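Lips, hands and heels: keeping your skin in one piece through winter
Last updated: May

Every winter my knuckles take on the look of a dry creek bed, and every winter I act surprised. These are the habits that have stuck.

Turn the shower down
I know. The scalding shower is the only good part of a Tuesday morning. Lukewarm is kinder, and if you can't face lukewarm, at least be quick.

Moisturise while you're damp
Pat, don't scrub, then get the cream on within 2 minutes. Keep the tub beside the towels. A tub in the bedroom drawer might as well be in Finland.

Wear gloves for the dishes
Rubber ones, with cotton liners if your hands are already cracked. Mine are a hideous colour and have outlasted three sponges and a kettle.

Put balm on before you go out
Wind does most of its work on the walk to the shops, so do your lips at the front door. Licking them at the corner doesn't count as treatment – it makes things worse. 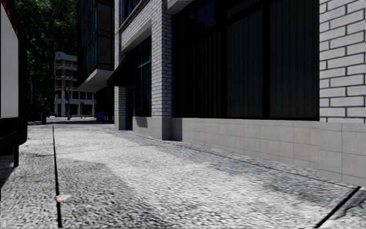

Sort out your heels
Soak for ten minutes, go gently with a pumice, then slather on something thick and pull on old socks. You will look ridiculous. Go to bed.

Read the label
If it stings, check for fragrance. I own 17 hand creams and can use four of them. Cracks that bleed or won't close are a job for your GP or pharmacist.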